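Right, a few people asked how I moved house with one suitcase and a rucksack, so have a thread. Kettle's on, I've got time before the 4 o'clock bus. 1/

First thing: I did not plan to travel light. The van firm in Prindville rang the evening before and said they'd double booked me. Deposit back in ten days, sorry, bye. I'd paid 300 quid!! 2/

So I sat on the floor and sorted everything into take, post and give away. Posting is dearer than you'd think, by the way. Books are murder. I sent two boxes of cookbooks and it cost me 40 pounds, and I've opened one of them since (the curry one, obviously). 3/

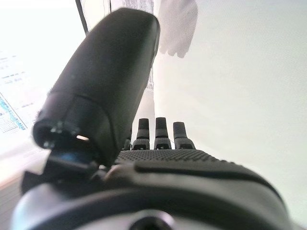
4/ The train. Book the slow one. It stops at every village between Prindville and Cultell and takes an extra hour, but you get a table, a socket and room for a big case right by the door. The fast one is all elbows.

5/ Also take your own sandwiches, the trolley gave up before we'd even left the platform. I had cheese and pickle and a very smug expression.

6/ Clothes! Everyone asks about clothes. I brought far too many dark things and far too few warm ones, and Cultell is up a hill with the wind coming straight at you. Bring the big jumper. Wear the big jumper on the train if it won't fit in the case, you'll look daft for three hours and then you'll be glad. 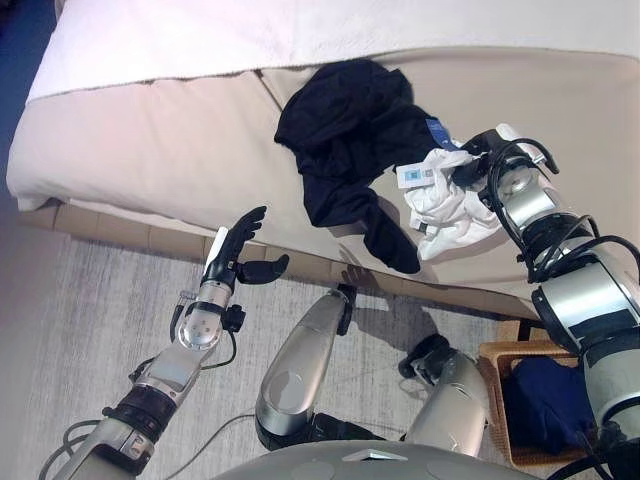 The other thing I'd do again is ring the electric people before you go and not after. I spent my first night here with a torch and a packet of crisps, on hold, listening to pan pipes. 7/

8/ Someone asked if I miss my old furniture. The armchair, yes, loads. The wardrobe, no, it had been trying to fall on me for years. I've found a second-hand place on Skiltach Road that delivers for nothing if you spend more than 100 pounds, so guess who's got a new armchair coming (green! with proper arms!).

9/ Still don't know which bin goes out when. There are three colours and the leaflet contradicts itself, so I've been copying next door and hoping they know.

10/ Bus is due, got to run. If you've got a decent plumber in Cultell please shout, the bathroom tap has started humming at night.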